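How a Big Room Stays Bright, Cool and Useful
Buildings and Rooms, Part 4
Text: Kyu-ri Oh. Checked by Taner Oral.

A large room has the same jobs as a small one. It has to let in light, hold a comfortable temperature, and give people places to sit and put things down. The difference is scale. Air and light have farther to travel, and there is more empty space overhead.

1. Light from outside

Daylight comes in through windows. Light travels in straight lines, so a spot near a window gets a lot of it and a spot deep inside the building gets less. Tall windows help because light entering near the top can reach farther across the floor.

Some of the light that reaches the back of a room has already bounced off something. White paint reflects most of the light that hits it. Dark paint absorbs most of it and turns it into a small amount of heat. This is why many large rooms have white walls.

Too much sun causes glare. A roller blind is a sheet of fabric wound around a tube. Pull it down and it covers the glass. A pale blind still lets a soft light through if the fabric is thin.

2. Light from inside

A fluorescent lamp is a glass tube with a little gas inside. Electricity makes the gas give off ultraviolet light, which your eyes cannot see. A powder coating on the inside of the glass changes it into visible light.

Builders measure brightness on a surface in units called lux. A hallway may need only 200 lux. A desk where people read small print needs more.

3. Moving the air

Warm air is less dense than cool air, so it rises. In a room with a high ceiling, the warmest air collects at the top, where there is usually no one to feel it. An air conditioner hung from the ceiling pulls air in, passes it over cold coils, and blows it out again. The cooled air sinks toward the people below.

A duct is a large pipe for air. It carries air from one part of a building to another. Ducts may be hidden above ceiling panels or left in plain sight, where they are easier to repair.

4. The mezzanine

A mezzanine is a partial floor between two full floors. It covers part of the room and leaves the rest open to the ceiling. Any raised edge needs a railing. The ceiling underneath is lower, so that area has its own lights.

5. Wire furniture

A chair made from thin metal wire can hold an adult. One wire bends easily. Many wires joined in a grid share the load, and each carries only a part of it. Curved wires are often stiffer than flat ones of the same thickness – try this with a sheet of paper, first flat, then curled. Round tables have no corners to bump.

Try it: On a sunny morning, hold white paper beside a window so that it faces a shaded wall. Watch the wall. Repeat with black paper and write down the difference.
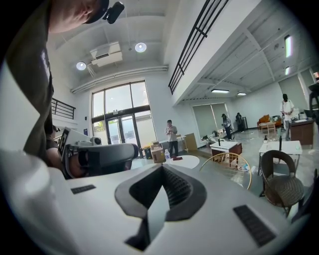
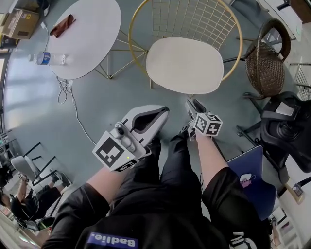
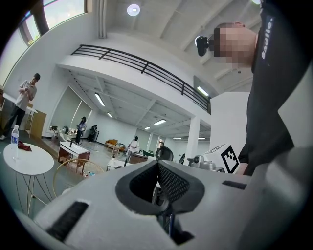
The last picture: a round white side table on thin gold wire legs, with a gold wire chair to its right.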